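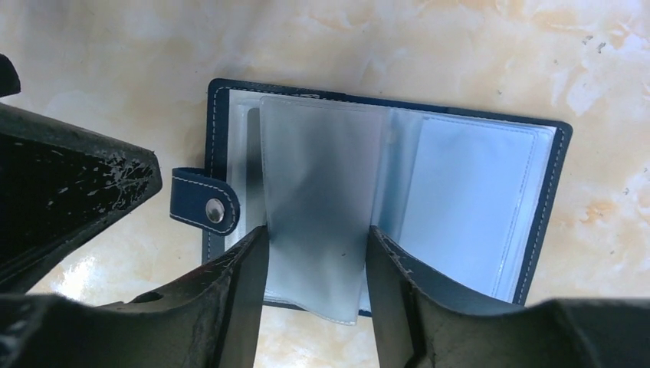 Page last changed: 4/2/24

Ticket: Card holder, sleeve pages sticking together and snap not closing
Product: Kara card holder, navy, snap strap
Sold by: Lultano
Status: Open, waiting on replacement insert

Problem as reported

The clear pages inside the holder stick to each other. When the holder is opened, two or more pages come up together and the cards in the back ones can't be reached without peeling. The customer also says the strap no longer reaches the snap comfortably when all the pockets are full. The holder was bought last August and has been kept in a desk drawer most of that time, with cards in every pocket.

The customer asked for one of two things: a way to get the pages apart for good, or a new insert. They don't want a full replacement because the cover is still in good shape.

First reply from support

Please take all the cards out before you try anything else. Pages with cards in them are stiff and it is easy to pull on the seam by mistake. Open the holder flat on a table, cover side down, and turn the pages one at a time from the spine. Lift each page by its middle. Do not pull on the corners.

If two pages won't separate, slide a sheet of plain printer paper between them from the open side and move it slowly toward the spine. Don't use a knife, a ruler or a hair dryer. Heat makes the plastic cloudier and it won't go back.

Customer reply

Took out all the cards, 29 of them. Most pages came apart with the paper. Three are still sticking near the spine. The plastic looks milky and I can't read card numbers through it anymore. Was it like that when new? I don't remember.

Support reply

The pages are frosted to start with, so some haze is normal and you should not expect them to be as clear as glass. A page that has gone sticky feels tacky when you rub it with a dry finger. A page that is only frosted feels smooth. Please check the three pages and tell us which it is.

For tacky pages:

Wipe both sides with a soft cloth dampened with water and one drop of dish soap. Wipe again with plain water. Stand the holder open on its edge so the pages fan out, and leave it overnight. Put a strip of paper in each gap the next day and leave it for 4 days with no cards in it.

Keep the water off the lining and the stitching. If some gets on the cover, dab it dry.

Customer reply

All three were tacky. Did the soap and the drying. Two are fine now. The one in the middle still grabs the page behind it, and there is a small wave in the plastic at the bottom that wasn't there before.

Support notes (internal, copied here for the record)

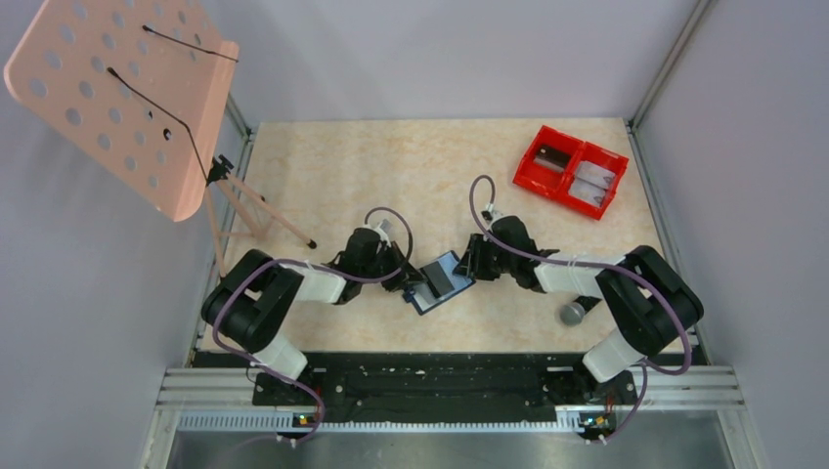
Creases and waves in a sleeve don't come out by pressing, and we should stop telling people to put books on them. Every time we have tried it on a stock holder the plastic marked somewhere else. What does help is keeping the page supported when it is handled, so the load isn't all on the spine seam. Have the holder flat on a table with nothing else near it and hold it at both ends, left and right, the way the two grippers do here, and the pages can be turned without the whole thing sliding. For a customer this means one hand on each side, or a second person if the page is badly stuck. Add this to the standard reply.

On the snap: a tight strap on this model is nearly always caused by doubled cards. The pockets are meant for one card each. The strap is a fixed length and we can't send a longer one. If it closes easily when the holder is empty, the strap is fine.

Support reply

Thank you for trying that. We don't think the middle page will recover, so we are sending a new insert from the Flaravberg stockroom. It comes with instructions for swapping it. You can keep using the cover.

For the strap, please close the holder empty and tell us if the snap catches. Then put the cards back one to a pocket and try again.

Customer reply

Snap catches fine empty. I did have two cards in some pockets. With one in each it closes, a little snug. I have four cards left over that I will keep somewhere else.

Remaining steps

Insert to be sent by Hoarau, standard post. Customer to confirm it fits and that the pages turn freely. Old insert doesn't need to come back.

Please don't refill the old insert in the meantime — the middle page may tear at the seam if it is pulled again. Close the ticket when the customer confirms.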